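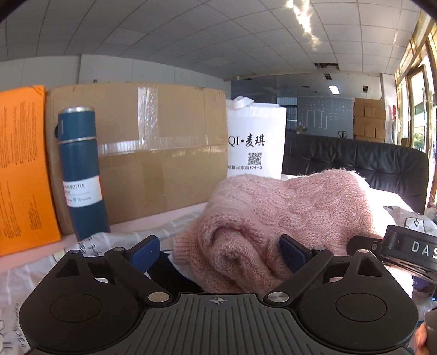
Gravlow Daily Prayer Journal, reviewed by Sunita Strickland

I've gone through more prayer journals than I care to admit, and most of them ended up in a drawer by February with nine pages filled in. So when Otis Rosenthal from our Lenten reading group pressed the Gravlow on me, I thanked him kindly and expected very little. Well, I was wrong, and I'm so glad!

It has 200 undated pages, so a missed morning (or a missed week, ahem) doesn't stare back at you. Each page gives you a short psalm verse, a wide space for writing and a narrow column for the names of people you've promised to pray for. That column has been a blessing to me. I used to say "I'll pray for you" and then forget by suppertime.

The paper takes a fountain pen nicely, and it lies flat on my knees once the spine has loosened up, though that took me a couple of weeks. I do wish the ribbon were longer, and the print in the saints' calendar at the back is awfully small for those of us in bifocals. The Boateng edition I used before had bigger type, but thinner paper.

Four stars, and I've already ordered a second for my sister.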